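Workshop tips for the planning stack, May 2023

## Before you blame the planner

- Check the units. Oana Buzatu lost an afternoon to a table 49 meters tall.
- Pad the collision shapes of anything with leaves. A box around the whole plant is ugly and plans faster.
- Save the random seed with every run. "It failed once on Telater" is a rumor.

## Clutter, and how to live with it

- Put the awkward thing next to the thing you want. Scenes with one lonely cube make every planner look gifted.
- Thin objects vanish in a coarse voxel grid. Halve the cell size before you rewrite the segmenter — we did it in the other order.
- Render a frame near the grasp pose and look at it yourself. In this one the fingers are just above the tabletop, with two thin sticks beside them and the plant close enough to matter. 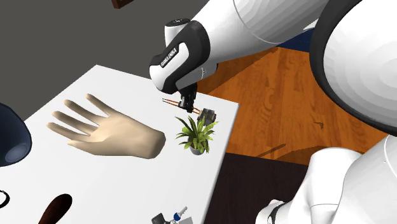
## Logs

- Name the run after what you changed. Duarte has 506 folders called "test" and a strong memory, he says.
- Delete the old meshes in July, when the disk fills up anyway.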